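Kukidthorpe kitchen arm gets its reach back

The kitchen cell at Kukidthorpe is working through its fridge tasks again after a two-week tune-up in October, and the crew who look after it could hardly be happier with how the arm is set up now.

The cell, known to everyone on the floor as Clisard, exists twice over. There is the real arm, bolted down beside a fridge in the test kitchen, and there is the simulated one, where every change gets tried before anyone picks up a hex key. Keeping the two in step is most of the maintenance job, and by the end of winter they had drifted apart. A pose that looked fine on screen would stop short at the real shelf, or come in a touch low.

Hamisi Tanui, who took over the cell this year, decided to go back to the base and work up from there. He measured the mounting plate again, found it sitting 9 millimetres further from the fridge than the model said, and corrected the model first. Then he went joint by joint, resetting the zero positions and saving each one under a fresh name so the old values could be brought back if needed.

"I'd been chasing it at the wrist for ages," Tanui said. "The wrist was fine! It was the bottom of the arm that had the wrong idea about where it lived."

The fridge took nearly as long. Shelf heights were entered again to the millimetre, along with the position of the open door and its bins — a spot where the elbow used to swing wider than anyone liked. Tanui also trimmed the closing speed of the gripper, which had been set for tins and was much too keen for anything soft.

For checking, the team settled on a bread roll on the middle shelf. It's small, it gives the fingers very little room for error, and the arm has to fold itself up from a low base to come at it side-on.

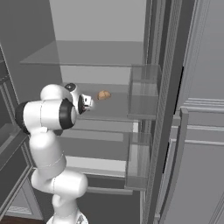 What was changed

The full list runs to 36 settings, though plenty of those are tiny. The ones that made the most difference were the base offset, the shelf heights and a new waiting pose just in front of the target, where the arm now pauses for a moment before it goes in. That pause has been a real favourite with the operators, who can look over the alignment and call a halt while there's still time.

The simulated cell was then put through 181 reaches using the new values, with the roll shifted slightly between them. Ten were flagged for a closer look, all with the roll set well back on the shelf, and Tanui is adjusting the approach angle for those now.

Mutiso, the small workshop that supplies the cell's joint seals, will fit a new set to the real arm at the next service. After that comes the lower shelf, and then a colour-coded label on every cable, which the crew at Pivport next door have already asked to copy.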